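Forness should stop selling its harbour by the slogan. Every brochure says "gateway town". Gateway to what? The old custom house is a phone shop.
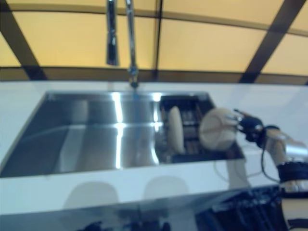 Visitors come for 2 hours, then leave. Riet De Graaf wants 217 beds on the quay, I want the fish hall open on a Monday. People remember kitchens, somebody's steel sink with a dish rack stood in it, soup, talk. They dont remember a banner. Let families host lunches, pay them properly, put it on the ferry timetable. 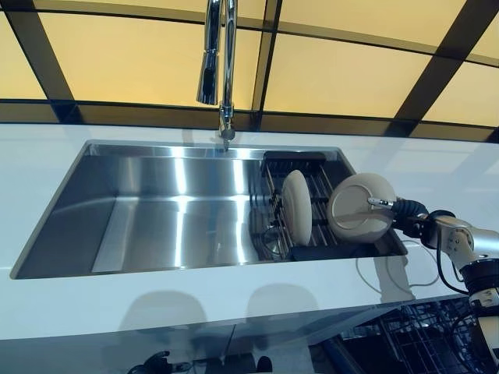

Sink and pull-down tap, white worktop.

Cirkivness did it with 11 households. No new hotel, no slogan. We have the ferry and teh fish already.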